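Let the Drawer Win for a While

I help out with the after-school robotics club at Britutton, and I want to argue for the dullest-sounding project we have ever run. All spring, the whole club worked in simulation on one job – getting a robot arm to deal with a drawer handle. I loved it! I think more school clubs should try something this small.
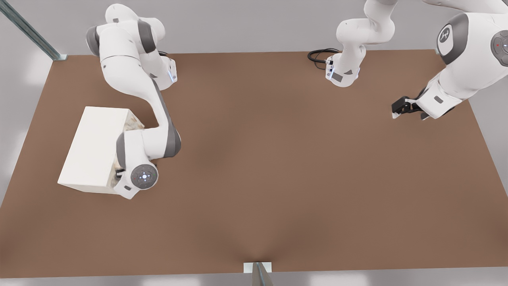
The Dandar project: two simulated arms and one white box.

People expect a robotics club to have wheels, noise and a trophy. We've done that too, and it's fun. But in a competition with 8 teams, a kid can spend a whole afternoon tightening one screw while somebody else drives. With a simulator, all 17 of our students had their own table and their own arms, and they could crash them as often as they liked. One of them got through 200 attempts before May and came back the next afternoon asking for more.

The thing is, a handle is hard. You have to think about which way the fingers open, how the wrist should turn, and how close is close enough. My students started arguing about angles (in a good way) and drawing them on napkins.

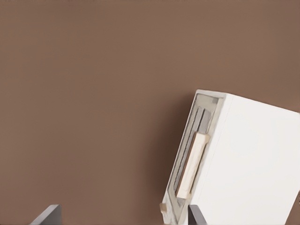
Cledwyn Jenkins wrote to me after my last piece that kids need to burn their fingers on a real motor, and that a screen will never teach them what a stripped gear sounds like.

I agree with him about the gear. I'd still put the simulator first, while the mistakes are free, and bring out the motors once everybody has an idea they badly want to test.

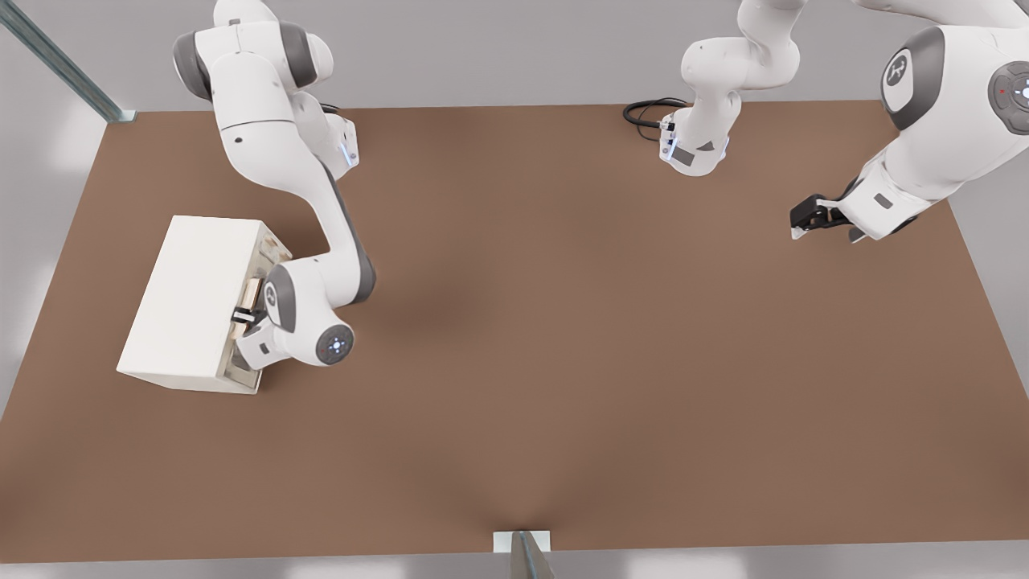 Beca Bellis runs her club at Pornus the other way around, hardware first, and her students are terrific. So I'm not claiming there's one right order. I just want the small, stubborn problem to get its turn, and next year I'm asking for seven more weeks of it.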